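Home | Products | Installation | FAQ | Support | Contact

Flosta Undermount Drawer Runners: Frequently Asked Questions
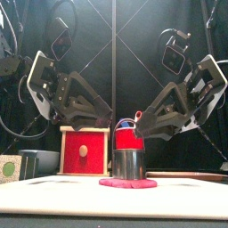

These answers apply to the Flosta runner sold by Pravetti for face-frame and frameless cabinets. They do not apply to the older side-mount series. If you are not sure which one you have, pull the drawer out and look for the product label on the inner face of the left runner.

How do I measure for replacement runners?

Measure the clear depth inside the cabinet, from the back of the face frame (or the front edge of the side panel, if there is no frame) to the inside of the back panel. Choose the longest runner that leaves clearance for the rear bracket. Do not measure the drawer box and order to that number. Older drawers were often built shorter than the cabinet allows.

What is the load rating?

40 kg per pair, measured with the drawer fully open and the load spread evenly over the drawer bottom. The rating does not increase if you fit a thicker drawer bottom. A file drawer loaded at the front only should be treated as a heavier drawer.

How much side clearance does the drawer box need?

The inside width of the box must match the value on the sheet packed with your runners. The tolerance is 2 mm in total. A box that is too wide inside will rattle. A box that is too narrow will bind before the soft close engages.

The drawer closes most of the way and then stops. What is wrong?

Check these in order:

1. The locking clips under the front of the box are fully seated. Each one clicks.
2. The rear hooks are in the bored holes at the back of the box.
3. Both runners are at the same height. Use a level across the two runners, with the drawer removed.
4. Nothing has dropped behind the drawer.

If all four check out, pull the drawer to full extension and push it home firmly once. This resets a damper that was released by hand during installation.

Can I fit push-to-open and soft close on the same drawer?

No. The two mechanisms share the same mounting position on this runner. The push-to-open version is ordered under a separate part number.

Should I oil the runners?

No. The bearings are greased at the factory. Spray lubricants thin the grease and hold dust. Wipe the track with a dry cloth. If sawdust has packed into the ball cage, vacuum it out with the runner extended.

Can the drawer front be adjusted after installation?

Yes. Height is set with the wheel on each locking clip, and tilt with the slider on the rear bracket. Set the height first. Side-to-side adjustment is available only on clips marked 211.

Are the screws included?

Wood screws for the cabinet side are included. Screws for the drawer front are not, as the length depends on your front.

Can I return runners that have been cut or drilled?

No. Unused runners in the original carton can be returned within 14 days of delivery. Damaged cartons should be reported to the Nivurholm warehouse before the runners are installed.

Who do I contact about a large order?

Veerle Hoekstra handles trade accounts. Technical questions, including drawings for non-standard boxes, go to Sohail Janjua.

Contact | Terms | © Pravetti. Page last revised November 20, 2025 | Back to top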